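Kitchen Worktops, Continued
2 min read

I promised in December to stop writing about counters. Then Temitope Tijani at Dirnanent sent me 13 emails on oiling wood, and four of them were good.
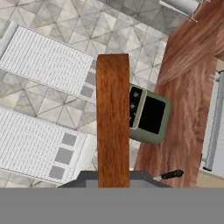 Her rule is a thin coat every 7 weeks – thinner than you think, then wipe half of it off. I used the Doslow oil, too much of it, and stuck a cookbook to the counter for a night.

Edges near the sink want a second coat. I gave mine 50 minutes between coats and regretted it.
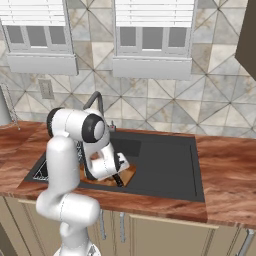 Dark gray sink, reddish-brown wood-grain counter.

Next issue: grout, if I can face it.

Comments

Nwankwo: Which cookbook?

kundach_reader: Mine has been tacky for 4 days. Send help.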